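Learning to swim at forty-six

My mother could not swim and her mother could not swim, and where I grew up this was not a strange thing. The river was for washing and for carrying water, and the children who played in it were shouted at. 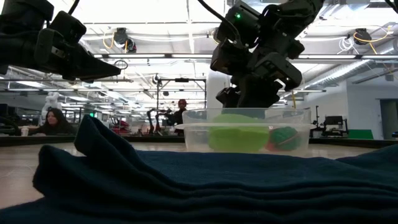 So when I moved to Wales and my neighbour Meinir Kneath asked me if I would go with her to the pool in the mornings, I said yes before I understood what I was saying. I thought she meant the café. There is a café beside the pool, and they make a very good toasted teacake.

She did not mean the café. She meant the adult beginners' class, which starts at seven in the morning, and she had already written my name on the paper.

I want to write down how it went, mostly for my cousin Abrehet Yimer, who asks me every time we speak on the phone and who does not believe me. Abrehet, I will write it in English so that your daughter can read it to you and practise.

The first thing was the costume. I did not own one. I went to the sports shop in town and stood for a long time in front of the rail. Everything there seemed to be made for a person who already knows how to swim and wishes to do it fast. In the end I bought a plain dark one with long legs, and a cap, and a Dakine bag which was reduced because the zip was stiff. The zip is still stiff. I have put candle wax on it and soap on it, and now I leave it half open.

The second thing was the cold. People told me the pool was heated. I believe them, in the sense that somebody pays for the heating. But at seven in October, when you have walked down the hill in the dark with your coat over your tracksuit, the word "heated" does not give you the right idea. I went down the steps holding the rail with both hands and I made a noise which I will not try to spell.

Our teacher is called Hefin Yorath. He is a big, slow man with a quiet voice, and he taught children for many years before he taught us. You can tell this because he still says "lovely" when someone puts their chin in the water. At first I was a little offended by it. I have a diploma and a mortgage. After two weeks I was waiting for it, and if he said "lovely" to Meinir and not to me I was annoyed until lunch.

There were five of us in the class. Meinir, who learned a little as a girl and then stopped. A young man called Kavinda Thambiah, who wanted to learn before his son started school, so that they could go together. Laiba Mohmand, who works nights at the hospital and came straight from her shift, and who sometimes floated on her back with her eyes closed for so long that Hefin would call her name. A retired man who left after the third lesson because of his ear. And me.

For the first month I did not swim at all. I blew bubbles. I held the side and kicked. I walked from one wall to the other with the water up to my chest, pushing a foam board in front of me like a woman delivering a tray. I want to be clear about how long this part is, because when other people tell the story of learning something they jump over it. They say "and after some lessons I could do it". I blew bubbles for a month. I became good at bubbles.

What I could not do was lift my feet. Hefin explained that the body floats if you let it. I understood the explanation. I could have repeated it to another person quite well. But every time my feet left the floor, something in my neck went hard like wood and I stood up again, coughing, and had to apologise to whoever I had splashed.

I thought about this a great deal at home. I even tried it in the bath, which is too short. I read a chapter in a library book by a man who swims in lakes, and he wrote that water is a friend, and I did not find him helpful.

Laiba was the one who helped me, and she did it by accident. We were resting at the shallow end and she said that when she is very tired she does not decide to sleep, she only stops holding herself up. Then she lay back in the water to show me and forgot to finish the conversation. I looked at her for a minute. Then I lay back too. My ears went under and the whole noisy building became quiet, the radio and the children's group and everything, and I saw the lamps on the ceiling and understood that I had not had my feet on the floor for some time.

Of course, as soon as I understood it I sank. But I had done it.

After that it went faster, though it was never fast. I learned the arms and the legs for the breaststroke separately, and putting them together was like trying to speak two languages in the same sentence, which I also do sometimes. Kavinda learned the front crawl before any of us and was very modest about it. Meinir refuses to put her face in the water to this day. She swims with her head high and her lipstick on, like a duck going to a wedding, and she goes further than I do.

My first full length was 25 metres and it took me so long that the next class was already standing on the side in their caps. I touched the wall and Hefin said "lovely", and then he said "now come back", and I told him that I would come back on foot.

I keep a small notebook where I write the lengths after each visit. It is a habit from my old job. This week I turned the page and saw that the total was 346. I have no plan for the number. When I told Abrehet, she asked if they give you something for it, a cup or a certificate, and I said no, you just go home and your hair smells.

A ticket for ten swims is cheaper than paying at the desk each time, if you are thinking of starting and you live near a council pool. Take a pound coin for the locker. Take a warm hat for the walk home also, and something to eat, because the hunger afterwards is not a normal hunger. I have eaten four slices of toast standing in the kitchen with my coat on.

Next month Meinir wants us to try the sea. She says that there is a beach where it stays shallow for a long way and that her aunt swam there until she was very old. I have said that I will come and hold the towels. She has heard me say this kind of thing before, and I noticed that she wrote my name on the calendar in her kitchen, in pen.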